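Lurkau House: questions about the shared rooms

What may I keep on the table?
Small daily things are fine, for example lotion or the remote control. Please put the remote back there after you use the air conditioner.

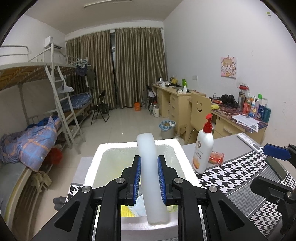 Food and cooking are not allowed in the bedrooms.

May I use a foam box for storage?
Yes, one box for each person, with the name on it. We check the boxes in August.

Where do I hang my clothes?
The rail of your own bunk is okay, but please keep the ladder free for climbing.

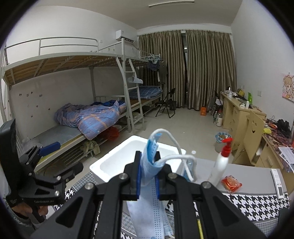 Wet towels go to the laundry room on level 2.

Whom do I ask about a lost key?
Efua Gbeho, at the front desk.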